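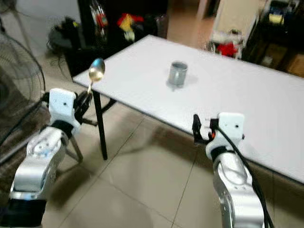
A metal spoon held bowl up, by the near corner of a white table.

Kenza Soliman has a train to catch. So, quick one. She wrote most of the second series of Bowen, the police drama on Stakex, and the episode people are still cross about is hers. The one with the council leader and the flood money. You'll know it if you watched, and if you didn't, the culprit's named further down.

First question, was it meant to be about a real party? "No. I never gave him one. There isn't a rosette in the whole hour, I checked the script again last month. People wrote in to say I'd attacked theirs, and they were from both sides."

How many people? 1,000 complaints, she was told, in the first week. She hasn't read them all. "I read 75. Then my sister took the laptop away."

The plot, for anyone catching up. A surveyor is found dead at Plorkudport harbour. Bowen thinks it's the developer, as does everyone at home, and for forty minutes the show lets you. Then it's the council leader's driver, who has been listening to his boss rant about the surveyor in the back of the car for a year. The boss never asks for anything. He doesn't have to. That's the bit that got the letters.

"I'd been a clerk at Wesden town hall when I was twenty-two," she says. "Taking minutes. You'd hear a man say something awful in the corridor and then be lovely in the chamber. I wanted the driver to be the only one who'd heard both." Pause, looks at her phone. "Platform four. Sorry. Go on."

I put it to her that telly crime has got preachy. A villain turns up with the wrong opinions in the first ten minutes and you can switch off, you know who did it. She half agrees. "It's lazy when it's that. I've done it. Series one, the landlord, he was a cartoon and I knew he was a cartoon when I typed him. We had nine days for that script."

But she won't have it that a police show should keep out of politics altogether. "Who runs the police budget? Who decides if there's a light on in the harbour car park? It's in there whether you write it or not. I just don't want Bowen making a speech about it." There was a speech, in the second draft. A page and a half. The producer cut it down to one line, then the actor dropped the line on the day, and she says the scene's better for it, though she sulked for a week at the time.

Does she watch the American ones? "All of them. Terrible for me. I love the ones where they get a warrant in one phone call." She likes how fast they are – sixteen scenes before the first advert, she reckons, where Bowen has five and one of those is somebody parking.

The finale runs to 103 minutes with no break, which Stakex weren't keen on. They wanted two parts. She wanted the inquiry and the funeral on the same night and got her way, "by being very boring in meetings". The inquiry stuff is dry in places, I thought, and I said so. She laughed. "It's meant to be dry. It's an inquiry. All right, the second witness goes on a bit."

Series three? Filming from Febuary. Sixteen episodes asked for, which is double, so there will be other writers this time and she's nervous about it. The driver comes back, from prison, in the third one. The council leader gets re-elected. "Increased majority," she says, coat already on.

Any message for the letter writers? "Keep watching. Or don't, but then you can't complain about the next one, can you." And off she went, leaving her scarf behind. I've posted it on to her.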